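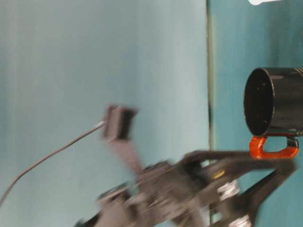
How to Clean a Black Mug (Including the Part You Can't See)

By Marloes Prins
Filed under: Kitchen, Cleaning

Dark mugs have a reputation for being low maintenance. I've never bought it. A white mug shows you a tea ring the day it forms, and you deal with it. A glossy black one lets the same ring build up for months, and the first you know about it is when your coffee tastes a bit like last Saturday's. The stain was there the whole time. It had the same color as the mug.

Most cleaning advice online is written for white cups, with before and after photos that make sense on white. Half of it can't be checked on black, and some of it will leave you with a duller mug than you started with. I've tried most of the usual tricks over the years and kept the few that I could see or feel a difference from.

What you need

A flashlight, or the light on your phone
Dish soap and a soft sponge
Baking soda
Citric acid powder, or plain white vinegar
Oxygen bleach powder (the unscented kind)
A soft bottle brush
A dry cotton cloth

You probably won't need all of it. Read the next part before you buy anything.

Step 1: Find out what is on the mug

Dry the mug completely. Water makes every glaze look clean, so checking it straight out of the sink tells you nothing.

Shine the light in from the side, low across the rim, and turn the mug slowly. Three kinds of mark turn up, and they need different treatment.

A brownish or dull film, mostly where the drink sits, is tea or coffee. Rub it with a fingertip. Clean glaze squeaks a little, film feels slightly draggy.

Pale, chalky spots or a cloudy ring are limescale. If you have hard water you'll have this on the outside too, especially where the mug stands upside down to drain.

Thin gray lines, often in the bottom, come from spoons. They look like scratches. Most of them are metal left behind on the glaze, which is softer than people think about spoons and harder than people think about glaze.

Some glazes also have specks in them on purpose. If a dot doesn't change after two rounds of cleaning, and you can't feel it, leave it alone. I once spent a good part of an evening scrubbing at the potter's decoration.

Step 2: Wash it properly first

This sounds like filler and I would skip it too. But a lot of "stains" are grease and old milk, and soap gets rid of those. Hot water, a drop of dish soap, soft sponge, and go round the inside of the rim with your thumb behind the sponge. Rinse, dry, look again with the light.

If the film is gone, you're done.

Step 3: Tea and coffee film

For a light film, make a paste of baking soda with a few drops of water. Put it on the sponge, rub gently for a minute, rinse. On shiny black I don't press hard. Baking soda is mild, but it is still an abrasive, and any haze you put into a black glaze will be the one thing on it that shows.

For a heavy film, use oxygen bleach. Half a teaspoon in the bottom, fill with hot water from the tap, stir until it has dissolved, and leave it for an hour in the sink with nothing on top of it. It can foam up, so don't fill to the brim and never put a lid on it. Then brush, tip it out, and rinse three or four times. Wear gloves if your skin is touchy.

Keep this for ceramic, glass and stainless steel. If the inside of your mug has a coating or paint, or if you don't know what it's made of, stick to soap and baking soda.

I bought the Zirent mug tablets once, after reading that they were "made for dark ceramics". I tried one in one mug and my half teaspoon of plain powder in its twin, same water, same hour. I couldn't tell the two apart by eye or by finger. The tablets smell of lemon, if that matters to you.

Step 4: Limescale

Dissolve a teaspoon of citric acid in a mugful of warm water, wait 16 minutes, and wipe. (Fifteen is fine. My oven timer has a sticky button and I got used to it.) White vinegar mixed half and half with water does the same job more slowly and makes the kitchen smell like a pickle jar.

For spots on the outside, wet a piece of kitchen paper with the same mix and wrap it around the body for a few minutes. Keep it off any painted parts, metal trim or gold lines.

Now for the most popular trick of all, which is baking soda and vinegar together. It fizzes beautifully. The two mostly cancel each other out, and what you have left is slightly salty water with some bubbles in it. Use one, rinse, then use the other if you still need it.

And never combine vinegar or citric acid with chlorine bleach. That makes a poisonous gas, and people do it by accident every year. I don't use chlorine bleach on mugs at all.

Step 5: Spoon marks

Baking soda paste again, on a damp cotton cloth, in small circles. Be patient with it. If the marks fade, they were metal and you can keep going. If nothing changes after a couple of minutes they're real scratches and will stay.

Toothpaste is the other thing you'll see recommended. It does shift spoon marks. Some whitening kinds are gritty enough to take the shine off as well, and you have no way of knowing which until afterward. I stopped.

Step 6: Don't forget the handle

Nearly every guide I looked at stops at the bowl of the mug. But the handle is the part you hold with buttery fingers, and the joint where it meets the body is where the grime collects. On a mug with a bright handle, orange or red say, you'll see it as a dull grayish line. On an all-black one you won't see it, which doesn't help.

Use the bottle brush or an old soft toothbrush with dish soap, work it into both joints, and then pull a twisted wet cloth back and forth through the loop. Rinse under the tap and dry it with the cloth.

If the color is painted on, or the handle is a separate piece, don't leave it soaking. Fill the mug and leave the outside dry. Test any cleaner other than dish soap on the inner side of the loop first, and check whether any color comes off on the cloth.

Step 7: Dry it by hand

I'm sceptical of most last steps like this, so I tested it on a pair of mugs through all of March. One air dried in the rack, one got ten seconds with a cotton cloth. By the end, the rack one had a spotty bloom on the outside and the other one was still glossy. My water is hard. If yours is soft you may not see any difference, and then I wouldn't bother.

What about the dishwasher?

If it says dishwasher safe on the bottom, it will survive. Whether it will stay shiny is another question. Put it on the top rack, leaning so that water runs off the base, and don't let it touch its neighbor. Colored handles that are only painted I wash by hand, whatever the label says.

Things I wouldn't pay for

Lilance ceramic polish. It made my mug look marvelous until the next wash. I also don't love the idea of polish on something I drink from, and the label had nothing to say on the subject.

The Maes mug brush set. Three brushes, two of which don't fit around a curve any better than a sponge does. The thin one is good for handle joints, and so is a toothbrush.

Fudum cleaning powder. The tub says "removes 100% of stains". I have a mug here that would like a word. Read the ingredients and you'll find it's mostly the same stuff as plain oxygen bleach. My store sells a 700 gram bag of the plain kind for far less, and at half a teaspoon a time it goes on for ages.

How often

Soap every time, obviously. The flashlight check once a month if you drink black tea, less if you don't. I clean properly when I can feel drag on the glaze and otherwise leave it alone, as every round of scrubbing costs a bit of shine.

If the glaze itself has fine cracks inside that have gone brown, cleaning may lighten them for a while, but the tea has gone in under the surface and it will come back. I use mine for pens.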